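The Trouble With Early Everything

By Lamisi Kyei

In August my sister got a letter from the preschool her son was about to start. It was four pages long and used the word "readiness" eleven times by her count. He was three. What he was supposed to be ready for was kindergarten, which is supposed to get him ready for first grade, and I suppose you can follow that thread all the way to the retirement home.

I don't doubt that the early years matter. I doubt the people who have worked out a monthly price for them. My sister was offered a subscription box from a company called Plerkent, 60 dollars a month, each box matched to a "growth window." Miss the window, the brochure hinted, and good luck. Rostell sells something similar with an app, so that a parent can log 20 minutes of play and be thanked for it. 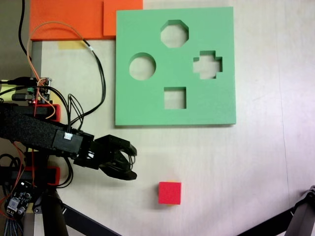

Ask where the windows come from and the answers get thin. I wrote to Plerkent and received a friendly reply pointing me to a page on its own website. The page cited a survey of 608 parents, all of them customers, most of whom felt their children were doing well. I would hope so. I have never met a customer who paid for a year of something and then reported that the kid got worse.

The usual defense is that it can't hurt. I'm not so sure. Money is the plain part of it, and my sister does not have 60 dollars a month lying around. Then there is the worry, which gets delivered with the box. She began comparing her son to a chart. He was behind on scissors. She lay awake over scissors! He has since learned to use them, on the curtains, with no help from anyone's curriculum.
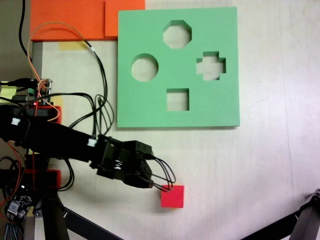 A foam shape board with octagon, circle, cross and square cut-outs.

Our mother raised 5 of us over a shoe repair shop on Mensah Street, and the educational materials were buttons, a broken radio and each other. I know how that sounds. Two of us struggled badly in school, and a good teacher at the right age would have done more for them than any amount of button sorting. So I am not selling the old days either.

But a good teacher is expensive, and a decent wage for one has to be argued over in public, at budget meetings, with the doors open. A box can be bought alone, at eleven at night, by a tired person who feels guilty. I think that explains the boom in boxes better than brain science does — and I notice that the companies rarely advertise at noon.

My sister canceled in the second month. It took three phone calls, and on the last one she was offered a discount and asked whether she had considered what her son might be missing.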